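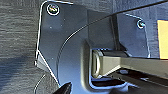
What is the Hindano Challenge?

It's a student competition in which small teams spend a term teaching a robot arm to tidy up after people, and then show what it can do in front of judges and a fair number of younger brothers and sisters.

I've been writing and rewriting this entry for the club wiki since February, and I was a team member myself before I started helping out, so expect a bit of bias. Other pages on the wiki cover the scoring software and the travel arrangements. I'll stick to what the Challenge is, how a team works and where the hard bits are.

The name comes from the Hindano, the old school hall where the first one was held. It was a one-day affair between two schools, Akusetti and Mathew, which are a short bus ride apart and had been rivals at nearly everything else already. Skirnard College joined later (and won at the first go, which people at Mathew still bring up!). Before any of that it was a Friday lunchtime club with one arm on a desk and a long queue to have a turn.

How a team works

A team has a driver, a builder and a coder, though in small schools you get the same person doing two of those and being cross about it. The driver moves the arm by hand or by remote control so that the software has something to learn from. The builder looks after the gripper. The coder trains the thing, stares at the results and asks the driver for more goes. Each single go is called a run, and a team has to hand in its runs along with a notebook. My own team handed in 2,060 of them, a good many of which were us failing to pick up the same sock.

Our notebook said we had 53 useful runs by the end of the first week, and I remember being terribly proud of that.

The practice space

Early on, everybody practised on a bare table with a sheet of paper taped to it. That changed when the rules began asking for "a room people use", and teams moved into common rooms, libraries and office break areas. It made everything harder straight away. A jacket in a heap has no obvious corner to grab, a sofa gives when you press on it, and a cushion can be picked up in a dozen ways that all look fine until you lift.

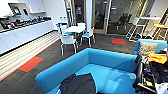
So the tidying rounds are mostly about soft things now. A team gets a list in the morning – clothes, bags, cushions, that sort of stuff – and has until the afternoon session to practise. The arm must lift each item and put it where the card says, without dragging anything else along. Dragging is where most teams lose points, and I still think the penalty is a touch harsh. There's a free round as well, where you can try whatever you like, and this tends to be the bit that visitors enjoy most. I've seen an arm fold a tea towel beautifully and then fling it off the table.

Lighting matters much more than newcomers expect. Daylight shifts during the day, and a run that worked nicely at ten in the morning may go to pieces by three. The camera values in our software run from 0 to 255, and we had a chart on the wall with the readings for each hour. Teams that practise at only one time of day usually find this out at the event, poor things. 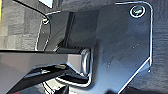 Judging and awards

Judges look at the rounds, the notebook and a short chat with the team. The chat is the part students dread and then rather like. You get asked what went wrong and what you changed, and a decent answer can lift a team that had a bad afternoon. Duván Puma, who was head judge for several seasons, always opened with "show me your worst run", and the phrase is now printed on the score sheets.

There are 3 awards: one for the rounds, one for the notebook and one that the teams vote on themselves. No school can take all of them in the same season. That rule came in after Skirnard did exactly that.

Looking after the gripper
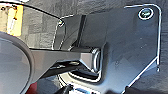

Gripper care is the builder's job and it's the part of the Challenge I know best, having done it for two seasons. Most of it is dull and worth doing. You wipe the plates down, you check the cables, and you go over each screw you can reach before the first run of the day. I always start at the ring-like joint where the dark beam meets the big plate, then do the small screw up at the top left of the bracket. After that comes a slow open and close with nothing in the grip, listening for clicks. Write down anything odd, even if it goes away again. Our notebook had a whole page headed "noises", and the judges read it out to each other.

Joining

Any school or youth club can enter, and the arm is lent out for the term if you haven't got one. Ask early, as the loan list fills up quickly. Old notebooks from Akusetti and Mathew are kept in the club cupboard and new teams are welcome to borrow them – please bring them back, the Skirnard one has been missing since the spring.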